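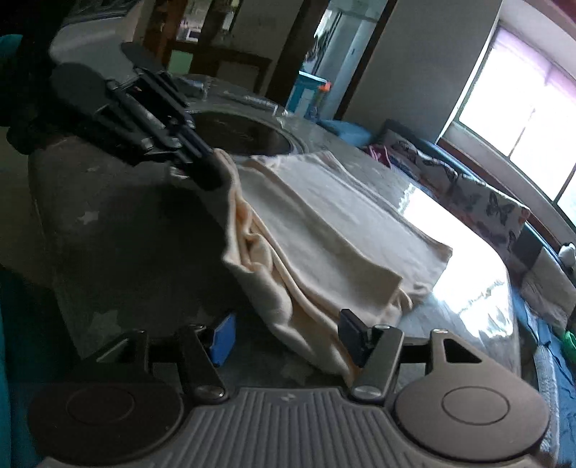 Fri 29 March

Laundry again. I don't know who decided that the top of the washing machine was the place to fold things, but it wasn't me and I'm the one who has to lift everything off to get the lid up. The cream towel went back on there this morning in a sort of stack, hem hanging down in a lump, and by lunch I'd moved it twice. Nathalie says a towel folded in thirds dries flatter and takes up less of the shelf. I have been folding towels for 40 years and have never once had a shelf thank me for thirds.

She got it from a book, or a video of somebody reading from a book. The idea is that you fold toward the middle, then again, and then the thing stands up on its own edge like a file in a drawer. Fine for a tea towel. A fleecy one that size has no intention of standing up. I gave it a fair try on the machine lid, which is slippery, and the bottom half slid off toward me and bunched. Tried again on the bed and it was better, I'll admit that, but then why fold at the machine at all?

Mehrangiz called at 11 and I asked her what she does. She rolls. Everything gets rolled, even pillowcases. She claims you can fit 8 bath towels where you used to fit five, and I said I don't own 8 bath towels so the point is lost on me. She also told me to quit using softener on anything fluffy, that it coats the cloth and the towel stops soaking up water. This one I half believe. The cream one has been pushing water around my back for months instead of taking it off. I'll leave the softener out until the end of April and see. If there's no difference I'm going to tell her so.

Softener is $8 a bottle now, by the way. It was less at Christmas.

The Sitix man still hasn't called back about the machine. I don't hold out much hope. Last time he came he stood with his hand on the lid, listened to it spin, and said it sounded normal for its age. I could have told him that for free. It was $62 for the visit and the banging on the last spin was back within the week. Ross next door thinks it's the feet, that one of them isn't sitting level, and he offered to come over with a bit of wood. Everybody has a theory and it's always one that takes them five minutes.

I did two loads anyway. Sheets first, then the dark things. It banged on the second and didn't on the first, so maybe Ross is wrong, or maybe sheets are just easier on it.

Wiped down the top of the machine while it was clear. The scuffs on the side don't come off, I've given up on those. Put the towel away in thirds, on the shelf, lying down. Nathalie is here Sunday and she can stand it up herself if it matters that much.

Need pegs. Need to call Sitix again on Monday before ten.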